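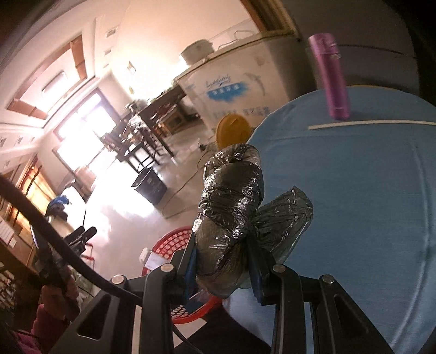
*Round table, light blue cloth, purple thermos at the far side.*

# Celano household items

Object notes for one room, part of the Betancur set. Covers the round table, the items on the floor beside it, and what is kept in the red basket.

## Contents

- 327 item notes, plain text, one per line
- 89 distinct item names
- 25 notes marked `unsure`

## Naming

Use the plainest name that fits: `thermos`, `basket`, `heater`, `cloth`. Color goes in its own field. Brand is left blank unless it can be read.
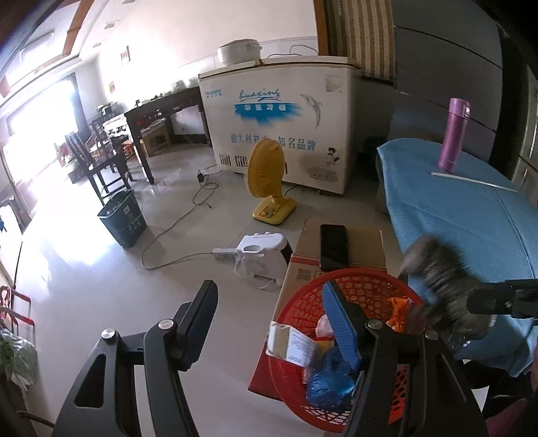
Items inside a container get the container's name in `parent`. An item resting over the rim gets `parent: none` and `contact: basket`. Crumpled bags and wrappers are listed as `packaging`, with no guess at what they held.

## Known issues

- `box` and `carton` were merged before February; older notes still mix them.
- Notes longer than 200 characters are cut on export to Astix.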